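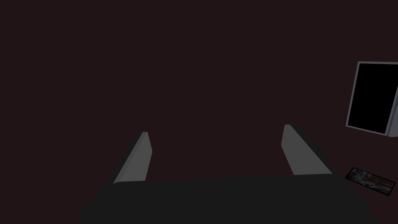 Training data for a grasping policy is often made in simulation, where a scene can be reset in a moment and every object's pose is known. The wrist camera view is what the policy gets in the single-camera condition. With the gripper open and nothing between the fingers, most of the view is plain dark maroon. The only other cues are part of a monitor with a black screen and a small printed card near the palm. A policy given views like this has very little to tell it where the hand is in the room. Atallah and Fukuda call these "low-cue" views, and we will use their term.

Method

The Numard set has 3,908 simulated episodes. Of these, 1,011 were held out for testing. Two policies were trained with the same network and the same number of steps. Policy A gets the wrist view only. Policy B gets the wrist view and a wide view from above the robot's body. 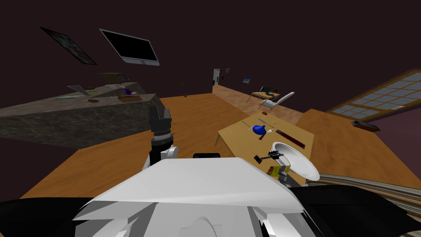 Figure 2. Wide view used by Policy B. Both grippers, the wooden table and the marble counter are visible.

Result

On low-cue episodes, Policy A reached the target 28 percent of the time. Policy B reached it 94 percent of the time. The gap was small when the target was already in the wrist view at the start.

For next class, read the Morikawa chapter on camera placement and write one paragraph on why a tilted wide view might or might not hurt Policy B.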